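Cendlow Filip Dish Rack, Gray

Most dish racks are designed by someone who owns four matching plates and nothing else. The Filip is for the rest of us. It's a large gray plastic rack with low walls and a grid of angled pegs, so plates lean back in diagonal slots and stay there.

The pegs sit close enough to hold the thin stuff too. A chopstick will stand up in a slot, which beats fishing it out from behind the stove in June. Plastic plates, the kind that tip over if you look at them, behave themselves.

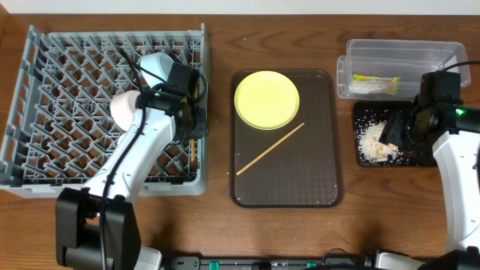 Clearing up after a rice dinner is where it earns its counter space. Scrape the tray, shake the grains off the mat, rinse the plate, drop it in. Rice will still find its way into your sock. We sell dish racks, so take that up with someone else.

Weight: 1085 g
Color: gray, and only gray. Shewit Tekleab in our design office asked for a second color and was outvoted.
Care: warm water and a soft brush between the pegs
Guarantee: 3 years

Spare feet are sold separately. Order code 235, pack of four.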